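Do wooden crates make anyone eat more veg?

29/01/2026
51 shares

I keep reading that the way to eat better is to display your vegetables properly. Get them out of the fridge drawer, stack them in slatted pine crates like a greengrocer, and apparently you'll be making soup by the weekend. I have my doubts.

Welwood sell a tiered stand for this sort of thing at £180, crates included. Ketero do one for £122 that looks much the same to me, apart from the colour of the stain. That's a lot of money to keep onions off the floor – mine have lived in a cardboard box under the stairs for years and haven't complained.

I'll admit the look works on me in a shop. Tilt a crate forward, heap it up, and I'll put things in my basket that I had no plans for. Carrots in a big orange pile look far better than carrots in a bag. But a shop display is there to sell me carrots, and at home I've already bought them.

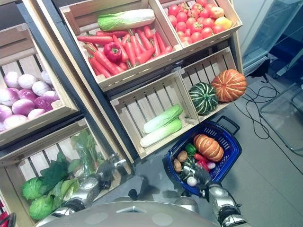
And then there's the quantity. A crate only looks generous when it's full, and I live in a house of two. Who is getting through that many tomatoes? Put six in the bottom and it looks like the end of market day. You could fill it up with fake ones, I suppose, but I can't see those doing much for my diet.

I might try one small crate in February, for squash and onions, if I can find one for less than a tenner. The cabbage is staying in the fridge.

99 comments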